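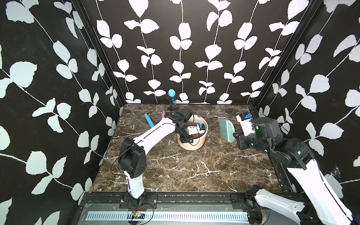 Cream pot with a mint-green hand brush, on the marble top.

Brush loose soil off the rim before you clean anything near it. Work from the top of the pot down, using short strokes. Wipe the marble last with a damp cloth, then dry it.
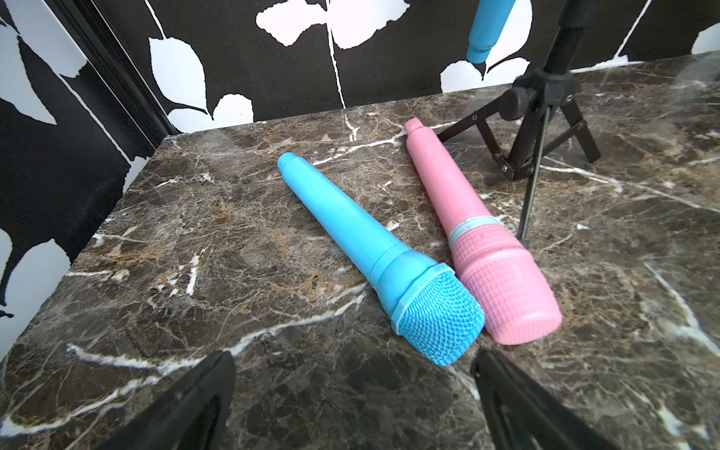 TOY CARE

Toy microphones collect dirt in the grille. Lay them on a clean surface and go over the pattern with a dry, soft brush. Wipe the handles with a cloth and mild soap. Don't soak them. Fold out the legs of the stand and wipe those too.

Comments (2)

Does this work on the Palteck ones? Mine have batteries.

Take the batteries out first. I let mine air dry for 40 minutes.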